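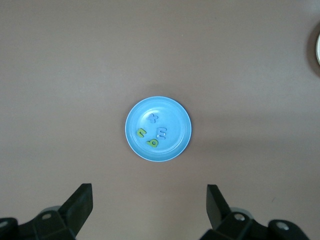

Barora evalúa si un brazo robótico puede hacer tareas domésticas y de taller en las condiciones en que las hace una persona. Trabajamos con pinzas paralelas de dos dedos, cámaras de bajo coste y objetos que se compran en cualquier tienda, y medimos hasta dónde llega esa combinación. Recoger letras de espuma de un plato es una de nuestras tareas de referencia y resume bastante bien el problema: dos letras verde lima se distinguen del plato azul sin dificultad, mientras que la «x», azul sobre azul, apenas contrasta con el fondo. Para una persona las cuatro cuestan lo mismo. Para un sistema de visión y agarre son, como mínimo, dos problemas distintos, y conviene puntuarlos por separado.

Qué hacemos

Somos 11 personas, entre ingeniería mecánica, visión por computador y ensayo. Nuestra actividad es la evaluación por encargo: un fabricante, un integrador o un usuario final nos plantea una tarea, nosotros la convertimos en un procedimiento repetible y devolvemos un informe con tasas de éxito, tiempos de ciclo y clasificación de fallos. No fabricamos robots ni vendemos brazos de terceros. Los equipos de agarre con los que ensayamos son comerciales o los aporta el cliente.

La pregunta que recibimos con más frecuencia es si una máquina puede ya recoger una mesa, clasificar piezas sueltas o vaciar un lavavajillas. La respuesta depende de qué se entienda por «puede». Un robot que completa la tarea una vez ante una cámara ha demostrado que la tarea es cinemáticamente posible. Un robot que la completa con objetos en posiciones no previstas, con la iluminación de media tarde y sin que un operario intervenga entre intentos está en otra situación. Nuestros informes se ocupan de la segunda.

Banco de tareas

El banco de Barora consta de 14 tareas, repartidas entre cocina, ropa, orden general y taller. Cada una tiene una ficha con el estado inicial, el estado final admitido, el tiempo máximo y la lista de ayudas permitidas. Las fichas se redactan antes de ver el robot del cliente y no se modifican durante la campaña.

Las tareas de orden general incluyen recoger piezas pequeñas de un recipiente, trasladarlas a otro y dejar la superficie despejada. Son las menos vistosas del banco y las que más información aportan. Una letra de espuma es ligera, gruesa en proporción a su tamaño y deformable; admite varios agarres, pero cede bajo presión y se desplaza si el dedo la toca antes de cerrar. El borde elevado del plato añade una restricción geométrica: cuanto más cerca de la pared está la pieza, menos ángulos de aproximación quedan libres para una pinza rígida. Las piezas tumbadas de lado o muy próximas entre sí complican la elección del punto de agarre.

En las tareas de taller se repiten las mismas dificultades con otros materiales: tornillería mezclada en bandeja, arandelas solapadas, bridas de nailon, juntas de goma. Gemport, distribuidor de recambios para maquinaria de envasado, nos encargó en 2019 la evaluación de un puesto de preparación de juegos de juntas. El sistema funcionaba correctamente con juntas negras sobre bandeja blanca. Cuando la bandeja se sustituyó por la que se usaba en el almacén, gris oscura, la tasa de agarres válidos al primer intento cayó por debajo del umbral del contrato. El cambio de bandeja resolvió el problema sin tocar el software. Gemport mantiene la bandeja clara y el puesto sigue en servicio, con reposición manual al inicio de cada turno.

Método

Todo ensayo se registra desde una cámara de muñeca y una cámara fija. La primera muestra qué tenía delante la pinza en el momento de decidir; la segunda permite comprobar qué ocurrió fuera de su campo. Muchos fallos atribuidos en un principio a la pinza se explican al revisar la vista de muñeca: la pieza quedaba oculta por un dedo, un reflejo en el borde del recipiente se interpretaba como contorno o una sombra partía el objeto en dos regiones.

Las posiciones iniciales se sortean. El operario coloca los objetos según la plantilla que genera Erdem, nuestra herramienta interna de planificación de ensayos, y no puede corregirlas aunque el resultado le parezca desfavorable. Erdem asigna además el nivel de luz y el orden de los intentos, de modo que las series difíciles no se acumulen al final de la jornada. La herramienta se desarrolló en la propia empresa y no se comercializa.

Cada intento termina en una de estas categorías:

Completado sin ayuda. El estado final coincide con el de la ficha y no ha habido intervención.

Completado con ayuda. Una persona ha reposicionado un objeto, reiniciado el programa o confirmado una decisión del sistema.

Incompleto. Se ha agotado el tiempo o el sistema se ha detenido por sí mismo.

Fallo con daño. Rotura, vertido, marca en la superficie o caída de un objeto fuera del área de trabajo.

La segunda categoría es la que más discusión genera con los clientes. En material promocional suele sumarse a la primera. En nuestros informes figura aparte, con el tiempo de intervención humana en segundos, que es el dato necesario para calcular si la automatización ahorra trabajo o lo traslada.

Estado actual, según nuestros datos

Hasta el cierre de la última campaña, en abril, el registro acumulaba 3394 intentos válidos. El catálogo de objetos de ensayo contiene más de 251 referencias, casi todas de consumo corriente. De ese registro se desprenden algunas observaciones que repetimos en la primera reunión con cada cliente.

Los objetos rígidos, opacos y separados entre sí están prácticamente resueltos para recogida y traslado en una mesa. Un vaso de plástico, una taza sin asa o un bloque de madera no justifican hoy una evaluación larga, salvo que el tiempo de ciclo sea crítico.

Los objetos pequeños dentro de recipientes dan resultados irregulares. La diferencia entre sistemas es grande y depende más de la percepción que de la mecánica. El contraste de color entre objeto y recipiente sigue pesando en casi todos los equipos que hemos ensayado, incluidos los que usan profundidad, porque una pieza de pocos milímetros de altura queda cerca del ruido del sensor.

Los materiales flexibles continúan siendo el punto débil. Doblar una toalla extendida es viable; tomarla de un cesto, encontrar dos esquinas y doblarla es otra tarea, con tiempos que en la mayor parte de los casos superan con holgura los de una persona sin prisa.

Las tareas encadenadas se degradan deprisa. Si cada paso de una secuencia de diez se completa el 95 % de las veces y los fallos son independientes, la secuencia entera sale bien en torno al 60 %. El cálculo es elemental, pero conviene hacerlo antes de firmar un pedido. La recuperación tras el fallo – volver a buscar la pieza caída, reintentar desde otro ángulo, pedir ayuda a tiempo – modifica ese resultado más que cualquier mejora razonable del agarre.

Con estos datos, nuestra posición es que un robot de uso general para el hogar no está disponible como producto. Sí lo están varios puestos de taller con variedad acotada de piezas, recipiente controlado y una persona cerca. La línea entre ambos casos se mueve cada año y por ese motivo repetimos el banco completo aunque no haya encargo que lo financie.

Instalaciones

La sala de ensayos está en Bisodby, en la planta baja de una antigua imprenta. Dispone de cuatro mesas de manipulación, una cocina funcional de dos módulos y un puesto de taller con banco regulable en altura. Las superficies de las mesas son mates y de tono medio para limitar los reflejos; hay tableros intercambiables en blanco brillante, negro y vetas de madera para los ensayos de sensibilidad al fondo. La luz artificial es regulable. Las ventanas se dejan sin cubrir en una parte de las series, con registro de la iluminancia en la mesa.

El transporte del equipo del cliente corre por su cuenta. La puerta de carga admite bultos de hasta 1,20 m de ancho. Para brazos de más de 30 kg debe solicitarse con antelación el anclaje al suelo.

Equipo e historia

Barora la dirige Jingyi Shao, ingeniera de control, que pasó de poner en marcha células de paletizado a medir por qué otras células no se ponían en marcha. Los primeros trabajos fueron auditorías de garras para líneas de alimentación. El banco doméstico se añadió más tarde, a petición de un fabricante de electrodomésticos que quería saber si sus cajones podían abrirse con una pinza de dos dedos. Podían abrirse; cerrarlos con carga desigual requirió rediseñar la guía.

El resto del equipo se organiza por campaña. Quien redacta la ficha de una tarea no ejecuta sus ensayos, y quien los ejecuta no firma la clasificación de fallos. En una plantilla de este tamaño la regla obliga a rotar con frecuencia y alarga algo los plazos, que en una evaluación estándar son de seis semanas desde la recepción del equipo.

Publicación de resultados

Los informes pertenecen al cliente. Las fichas de tareas, en cambio, son públicas y pueden solicitarse en español o en inglés, junto con la lista de objetos. Se entregan sin datos de marca ni resultados comparativos. Si un laboratorio universitario quiere reproducir una tarea, le enviamos también las plantillas de colocación y los criterios de puntuación; solo pedimos que se indique la versión utilizada, ya que los tiempos máximos de las tareas de ropa se revisaron y las cifras anteriores no son comparables.

Para encargos, el primer contacto debería incluir una descripción de la tarea, el modelo de brazo y de pinza, y un vídeo sin cortes de un intento fallido. Los vídeos de intentos correctos también se aceptan, aunque sirven de poco para presupuestar.

Última revisión de esta página: 2 de junio de 2021.

Categoría: La empresa / Ensayos de manipulación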